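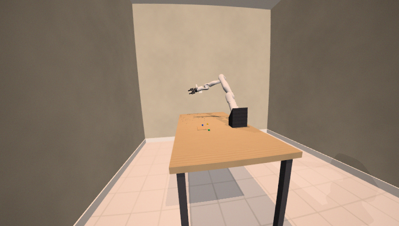
Clamach Cell, Simulation Log and Personal Diary
January, 7:40 in the morning

3 comments · 6 shares

The overnight run was halted by the watchdog at episode 188. I had scheduled 300. Fasil Gebretsadik was informed at once by message, and I have spent most of the day establishing what happened. I am recording it here while the sequence is still clear to me.

The arm was commanded to descend to the blue piece, close the gripper and lift. In the first part of the run it did so without complaint. From episode 171 onward the gripper closed before the descent had begun, and the arm then drove downward at full joint speed with its fingers shut. The simulated contact force at the tabletop passed the limit we had agreed with Drernonex, and continued to rise until the watchdog intervened. On the real bench this would have meant a broken finger at the least, and possibly a damaged wrist.

I must set down plainly that the fault was mine. When the controller was updated last week, I moved the gripper command into the same message as the joint targets. The two are read at different rates. Once the queue fell behind, the gripper acted on a newer instruction than the arm did, and the gap grew with each episode. The log shows the delay clearly from episode 140, a full thirty episodes before anything looked wrong on the screen. I had no alarm set on that value.

Tekle Tesfamariam reviewed the traces with me after lunch. He was courteous about it, but he asked why the watchdog had been given a limit of 3000 milliseconds, which in his view is a limit in name only. I could not give him a satisfactory answer. The figure was carried over from the Erbridge project, where the arm moved far more slowly, and it was never examined again. A descent at present speed is finished well inside that time.

The following was agreed before he left:

The gripper and joint commands will be sent separately, each with its own time stamp, and the controller will refuse any pair that does not match. The watchdog limit will be lowered to 300 milliseconds. No trajectory from this run will be passed to the bench, including those that appear sound – the early episodes were produced by the same code, and I do not wish to argue for them later.

Fasil asked whether the bench trial could still go ahead this month. I replied that it could not be promised. He accepted this, though I believe he had already given a different answer to the people at Kjærgaard, and he will now have to write to them. I offered to draft the letter. He preferred to do it himself.

5:15 in the afternoon. The separated commands are in place and a short run of six episodes has finished. The delay stayed flat throughout. Six episodes prove very little, given that the fault took well over a hundred to show itself, so a full run will begin tonight with the queue depth recorded at every step. I have asked for an alert to be sent to my telephone as well as to the office, and I shall keep it by the bed.

The incident form remains to be completed. Section four asks for the name of the person who approved the change, and I have entered my own.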